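Fusodness outdoor driving set: frequently asked questions

Home | Join a session | FAQ | Contact

Last updated October

What is the project?

Fusodness is collecting examples of a small wheeled robot being driven by people across open ground. The examples are used to train a learning system called Flovano, which has to choose a steering and speed command from what the camera sees. The robot itself is called Vrettos. Stamatia Zervas runs the collection and answers most of the questions on this page.

What counts as one example?

One continuous drive from a start point to a goal, with the camera picture and the driver's commands saved together. We call it a run. If the driver stops for longer than 8 seconds the run is closed and a new one begins.

How many runs do you have?

882 accepted runs at the last release. We add to the set when there is enough new material to be worth checking.

Where do the drives take place?

Mostly at Skotitz, on paved ground with trees beyond it. Paths and grass are recorded as separate groups, and you can download one group without the others.

Why spend so much effort on plain concrete?

Early versions of Flovano did well near walls and hedges and badly in the open. With nothing close by to steer against, the system drifted, or made small corrections left and right all the way across. It needed to see how a person holds a line when the only things to go by are a kerb, a joint in the slabs or something on the horizon. 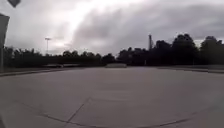
Open paving under cloud, with the tree line at the far side.

Views like this make up the group named "open" in the download. Slab joints are a known problem in it. A joint that runs diagonally can be taken for a path edge, and a wide lens bends a straight joint into a curve. We leave the joints in and do not mark them. Drivers are asked to cross them at different angles so that the system does not learn to follow them.

Do you collect in bad weather?

We drive in cloud, bright sun and light rain. We stop for heavy rain – the robot can take it but the lens cover can't. Cloudy runs are useful as there are few hard shadows on the ground, and bright runs are useful for the opposite reason. Each run carries a weather tag chosen by the driver at the start.

The pictures look soft. Is there a sharper version?

No. Pictures are shrunk and compressed on the robot before they are saved, and the full-size ones are not kept. Flovano works from the small pictures when it drives, so we train on the same thing.

Do I need experience to drive?

No. New drivers do 11 practice runs, which are deleted afterwards. Most people are steady by the end of those. If you have played a lot of driving games, please go easier on the stick than you are used to.

What instructions do drivers get?

Go to the goal by a sensible route at walking pace. Don't aim for a perfect line. If you wander off, come back gently and carry on, and don't restart the run. Recoveries are some of the most useful material we have, and the first release had far too few of them.

Which runs are rejected?

Runs with missing commands, runs where the clock on the controller and the clock on the camera disagree by more than 100 milliseconds, and runs where the driver reports having driven with the wrong goal. A clumsy run is kept if the data is complete.

What if a person walks through?

The driver stops and waits. Faces are blurred before anything leaves our own machines. Anyone who would like a run removed can write to us with the place and time of day, and we will take it out of the next release.

Can I use the set for something other than driving?

Yes, within the licence. One group has used it to find the horizon line, and another for sorting ground types. Please say which release you used, as run numbers change between releases.

I found a run with the wrong tag. Who do I tell?

Send the run number and the correct tag to Stamatia Zervas through the contact page. Corrections go into the next release, and the old files stay up unchanged.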